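# 寝室のページ(ベッドまわりの布もの)

わが家の布ものギャラリー、今回は寝室です。居間のカーテンのページを見てくださった方から「ベッドのほうも見たい」とメッセージをもらって、うれしくなって寝室の分をまとめました。写真のあとに、布の話とか洗濯の話とか、だらだら書いています。お茶でも飲みながらどうぞ!

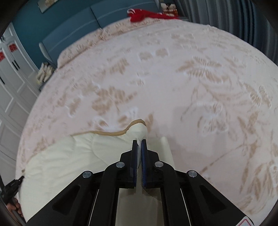
*淡いピンクの花柄ベッドカバーと、クリーム色のキルトのパッド。パッドの縁は茶色です。奥に青いヘッドボード。*

この組み合わせ、すごく気に入っています。ピンクとクリームと青って、言葉で並べるとちょっとケーキ屋さんの箱みたいなんですけど、花柄にベージュっぽい茶色と白が入っているおかげで、甘くなりすぎないんですよね。パッドの縁の茶色がまたいい仕事をしていて、花柄の中の茶色とけんかしない。買ったときはそこまで考えていなくて、部屋に持って帰ってきて広げてから「あ、合う」と気がつきました。こういうことがあるから布ものはやめられません。

## ベッドカバーのこと

花柄のカバーはBedvilleで買いました。Gramsideの駅から商店街を抜けて、川のほうへ下ったところにある寝具の店です。入口が二つあって、川側から入ると枕売り場、商店街側から入るとカバー売り場に出ます。わたしはいつも間違えて川側から入ってしまい、枕のあいだをうろうろしてからカバーにたどり着きます(で、帰りに枕カバーを買い足すという、店の思うつぼ)。

花柄って、お店で見るのと家で広げるのとでまるで印象が違います。棚にたたんで置いてあると、いちばん上の花がひとつかふたつ見えているだけなので、わりと控えめに見えるんです。それをベッドいっぱいに広げると、とたんに部屋の主役になる。最初の晩は、ドアを開けるたびに「おお」と声が出ました。広いベッドなので、柄の面積も広いわけです。ひと月もすると目が慣れて、今では無地のカバーをかけている日のほうが落ち着かないくらい。

色は、買う前にずいぶん迷いました。同じ柄で灰色がかった水色もあったんです。青いヘッドボードに合わせるならそっちが無難だったと思います。売り場を行ったり来たりして、いったん川沿いのベンチでパンを食べて、戻ってピンクにしました。水色のほうは今でもときどき思い出します。あれはあれで、夏によかっただろうなあ。

朝と夜でも見え方が変わります。朝の光だとピンクがほとんど白に近くなって、ベージュの葉っぱばかり目立つ。夜、枕もとの明かりだけにすると、逆にピンクがぐっと濃く見えます。わたしは夜のほうが好き。寝る前に見るものなので、夜にきれいなほうが得した気分です。

## 青いヘッドボード

布張りのヘッドボードは、前に住んでいた部屋から一緒に引っ越してきました。今の部屋は306号室で、エレベーターが小さくて、これを運ぶのに本当に苦労したんです。斜めにしても入らない。結局、階段。踊り場で向きを変えるときに角をこすらないように、古い毛布でぐるぐる巻きにして上がりました。その毛布は今、ベッドの下の引き出しの底に敷いてあります。

布張りのヘッドボードを考えている方に書いておくと、ほこりは、つきます。つきますよ! 木のものなら拭けば終わりですが、布だとそうはいきません。わたしは洋服ブラシで上から下へ、毛の流れにそって払っています。掃除機のブラシノズルも使ったことがありますが、力が入りすぎて布が毛羽立ちそうでこわくなり、洋服ブラシに戻りました。週末にシーツを替えるついでにやる、と決めてしまうと忘れません。

よりかかって本を読めるのは、やっぱり布張りのいいところです。冬に背中がひやっとしない。前は板のヘッドボードで、枕を立てかけて読んでいたんですけど、枕がずるずる下がってきて、気がつくと寝転んで読んでいて、そのまま寝てしまって、本が顔に落ちてくる。今は座ったまま寝ています。首は痛いです。

## キルトのパッド

クリーム色のパッドは、Lirnarの生地市で見つけました。年に何回か、古い倉庫を開けて寝具と生地の市をやるんです。きちんと棚に並んでいるものもあれば、箱に山になっているものもあって、わたしはもちろん箱のほうへ直行。値札は2000円。広げて縫い目を見て、縁の始末を見て、そのまま抱えてレジに行きました。

見てほしいのは縁です、縁。クリーム色の中身に茶色の縁どり。これが同じクリーム色の縁だったら、たぶん買っていません。輪郭がはっきりするので、重ねたときに「ここまでがパッド」というのがわかって、ベッドを整えるときにも便利なんです。縫い目がまっすぐの格子ではなく曲線なのも好きなところで、しわが寄っても、だらしなく見えにくい気がします。まあ、気がするだけかもしれませんが。

パッドは本来シーツの下に敷くものだと思うんですけど、うちではわりと自由に使っています。肌寒い夕方にカバーの上へ足もとだけかけたり、床に広げてその上でストレッチをしたり。ソファに持っていくこともあります。家族には「それはベッドのもの」と言われるのですが、わたしの中では大判のひざかけです。

毛布とパッドの違いって何だろう、とたまに考えます。毛布は体に沿ってくれて、パッドはちょっと距離がある。ふわっと浮いていて、あいだに空気がある感じ。春先の、毛布だと暑いけれど何もないとさびしい、あの短い時期にはパッドがいちばんです。四月なんて毎晩これ。

## 重ねる順番

前に質問をもらったので、うちの重ね方を書いておきます。下から順に、

- マットレス
- 敷き用のパッド(こちらは白い無地)
- ボックスシーツ
- 上掛けのシーツ
- 毛布か薄い掛け布団(季節で入れ替え)
- 花柄のベッドカバー
- 気分でキルトのパッド

という順番です。上掛けのシーツは、いる派といらない派がありますよね。わたしは長いこといらない派だったんですが、掛け布団のカバーをかけ替えるのがとにかく苦手で、シーツを一枚はさんで洗うほうがずっと楽だと気づいてから、いる派に転びました。掛け布団カバーの中で布団の角を探してもがいている時間、人生でもう十分すごした!

ボックスシーツは、四隅のゴムがゆるくなったら替えどきにしています。うちのは左の足もとの角だけいつも先にゆるむんです。わたしがそちら側で寝ていて、寝返りの癖があるみたい。シーツを九十度回したらいいのにと言われましたが、縦と横の長さが違うので回りません。上下をひっくり返して使うようにしたら、前よりは長持ちしています。

シーツの色は白とクリームだけにしました。前はいろんな色を持っていて、水色とか、からし色とか、一枚ずつはかわいいんですけど、カバーの端からのぞいたときにどうも落ち着かない。からし色だけは捨てられなくて、切ってクッションの裏地にしました。表は、居間のページにのせたあの縞のやつです。裏返すとからし色。

## 洗濯と、干す場所の話

広いベッドの泣きどころは、何といっても洗濯です。カバーもパッドも大きい。うちの洗濯機にはパッドがぎりぎり入るのですが、入ることと洗えることは別で、いちど無理に押しこんだら、真ん中が乾いたまま出てきました。水、届いてない! それからはコインランドリーに行っています。

ランドリーは坂の下にあって、行きは下り、帰りは上り。濡れて重いものを抱えて上るのは無理なので、乾燥まで向こうでやってきます。乾くのを待っているあいだに隣の八百屋で野菜を買ってしまい、帰りは結局どっちも重い、というのが毎回のお決まりです。去年の秋はかぼちゃを買いました。なぜ丸ごと。

洗い方で気をつけているのは、

- 縁を内側にしてゆるくたたみ、大きいネットに入れる
- 洗剤は液体で、いつもより少なめ
- 乾燥は低めの温度で、途中でいちど出してほぐす
- 家に着いたらすぐ広げる

くらいです。最後のひとつがいちばん大事で、たたんだまま袋に入れて「あとで」と思うと、次に見るのは翌朝で、しわがしっかりついています。曲線の縫い目にそってついたしわはまだいいんです。折り目のまっすぐなしわは目立つ。手でぱんぱんたたいて、それでも残ったら、ベッドにかけて上から霧吹きをひと吹きして放っておきます。

ベッドカバーのほうは家で洗えます。ただ、干すところがない。物干し竿が短いので、M字に干して、端を洗濯ばさみで持ち上げて、床につかないように足もとに椅子を置いて、とやっているとベランダに出られなくなります。晴れた日は向かいの棟からこの花柄がよく見えるらしくて、同じ階段の方に「きれいなお布団ですね」と言われました。布団じゃなくてカバーなんですけど、うれしかったので、そのまま「ありがとうございます」と。

## しまう場所

シーズンオフの毛布やシーツは、Schnyderの棚に入れています。Schnyderは中古の家具を直して売っている店で、棚の奥行きが深くて、寝具をしまうのにちょうどいいんです。扉の幅は84センチ。毛布を三つ折りにして、さらに巻いて、立てて入れると、ぴったり並びます。このぴったりが気持ちよくて、衣替えの季節は意味もなく扉を開けて眺めています。

たたむより巻くほうが、わたしには合っていました。積み重ねると下のものを出すときに全部くずれるんですよね。巻いて立てておけば、一本だけ抜ける。残りが倒れてくるのは、まあ、倒れてきます。ブックエンドを入れたら止まりました。本屋さんで売っている普通の金属のブックエンドです。毛布にブックエンド、見た目はおかしいけれど、よく働いてくれます。

シーツと枕カバーは、ひと組ずつまとめて、枕カバーの中にシーツを全部入れてしまいます。これは雑誌で読んだやり方をまねしたもので、替えるときにひとつ取り出せば全部そろっているので本当に楽。袋になった枕カバーを棚に並べると、小さい枕がたくさんあるみたいでかわいいです。たまに中身を入れ忘れて、ぺたんこの枕カバーだけ並んでいることもあります。

防虫剤はにおいの少ないものにして、前に使っていたラベンダーの袋はやめました。好きな香りだったんですけど、夏の終わりに出した毛布がラベンダー畑そのもので、眠れなくて。香りものは部屋に置いて、布にはうつさない。今のところ、この線引きでうまくいっています。

## ベッドを整えるのが好き、という話

朝、ベッドを整えるのにかかる時間を測ったことがあるんです。四分でした。上の布をいちど全部足もとまで引いて、シーツをのばして、順番に戻して、最後に花柄のカバーをばさっと広げる。この「ばさっ」が楽しくてやっているようなものです。空気が入って、いちどふくらんで、ゆっくり落ちてくる。いいですよねえ、あれ。

うまく落ちなかった日は、もういちどやります。急いでいる朝はやりません。急いでいる朝は、掛け布団の上からカバーをふわっとかけるだけで、中がどうなっていても見えない。花柄は、でこぼこを隠すのがとても上手です。無地のカバーだった頃は、下でくしゃくしゃになっている毛布の形がそのまま出て、誰か寝ているのかと思うほどでした。

キルトのパッドは、きちんとたたんで足もとに置く日と、ざっくり斜めにかけておく日があります。ホテルみたいにぴしっとした足もとにも憧れて、ひと頃は毎朝まじめに折っていました。でも、夜になって本を持ってベッドに来ると、まずそのぴしっとしたパッドを引っぱり出すわけです。一日でいちばん長持ちした美しさが、夜の九時に終わる。だったら最初からざっくりでいいか、となって、今は半々です。

枕は、夜に使うのがふたつと、飾りのがひとつ。飾りのは青のコーデュロイで、ヘッドボードと並べると色が微妙に違います。同じ青を探してお店を何軒もまわったんですけど、生地が違えばどうしたって違って見えるんですよね。途中であきらめて、違う青を並べることにしました。昼間は少し気になって、夜は気になりません。

## 次にほしいもの、縫いたいもの

ベッドスカートを縫おうと思っています。ベッドの下の引き出しが見えるのがずっと気になっていて、床まで布が下がっていたら、すっきりするはず。ただ、引き出しを開けるたびにめくることになるし、掃除機もかけにくくなりそうで、まだ迷っています。生地だけはもう買いました(いつもこの順番です)。Lirnarの市で、ベージュの無地。幅が広くて、はぎ合わせが少なくてすみそうなもの。

もうひとつは、枕カバーの縁どり。キルトのパッドの茶色い縁がかわいすぎるので、同じような茶色のバイアステープで、白い枕カバーにも縁をつけたいんです。試しに一枚だけ縫ってみたら、角がもたもたになりました。角、むずかしい! 写真にのせられる出来になったら、このページに追加します。まっすぐのところは、われながらきれいに縫えています。まっすぐのところだけなら。

それから、Bedvilleでこの前見かけた、34センチ角の小さなクッション。川側の入口から入って(また間違えた)、枕売り場のいちばん手前に積んでありました。深い茶色で、手ざわりもよくて、ベッドの上に置いたら縁の茶色と合いそうで。手に取って、戻して、また取って、その日は戻して帰りました。帰りのバスの中ではもう、置く場所を考えていました。飾りの枕の前、ちょっと左寄り。

## いただいた質問から

**花柄のカバーは色あせしませんか?**
窓側がほんの少し薄くなってきたかな、という感じです。うちは昼間、レースのカーテンを引いています。ときどき左右を入れ替えてかけると、薄くなるにしても両側そろうので、わからなくなると思います。

**パッドの縁どりがほつれたらどうしますか?**
一か所だけほつれて、手でまつりました。茶色の糸がなくて、こげ茶で。近づいて探さないとわからないです(わたしはどこかわからなくなりました)。

**小さい部屋でも花柄は大丈夫でしょうか?**
うちの寝室も、ベッドを置いたらほとんどいっぱいです。カーテンを青っぽい灰色にしたら、花柄のにぎやかさとつり合って落ち着きました。心配なら枕カバーから始めるのもいいかも。わたしも最初はそうでした。そして今はこうです。

**青のヘッドボードはどこで買えますか?**
前の部屋の近所の、もう閉まってしまったお店で買ったものなんです、ごめんなさい。Schnyderでもたまに布張りのものが出ているので、お近くの方はのぞいてみてください。張り替えの相談にも乗ってくれますよ。

**冬はこれだけで寒くないですか?**
寒いです! 冬は湯たんぽが入ります。カバーの上から見ると、足もとだけぽこっと丸くふくらんでいて、それもまた冬らしくて好きな眺めです。湯たんぽのカバーは古いセーターの袖で作りました。

次のページは台所の布もの。ふきんと、鍋つかみと、編みかけのまま三年たった何かをのせる予定です。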